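Subject: Re: [botow-users] room layout, what goes where
Date: 31 Dec 2022

> On the list, November, Skoltex wrote:
> Can someone post what the corner looks like now? We need to know if
> the green cloth stays up next to the black one, and whether
> the 14 Cimau hooks were ever used.

Sorry, been swamped. Quick answers, typing fast.

Green cloth stays, black one too. Leave the folds, dont iron it. The cable over the green - leave that as well, I'll reroute it in teh new year. Table stays white. Marks on top are old, tried two cleaners, no luck. Floor is just the plain gray, no rug please.

Hooks - used 11, rest in the Begović box.

1. Corner with the table and cloths
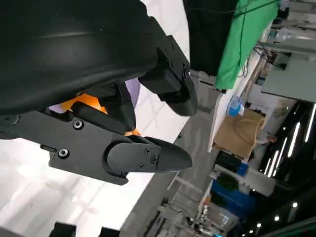 2. Still to do

Wipe table. Label the box. Key back by 4.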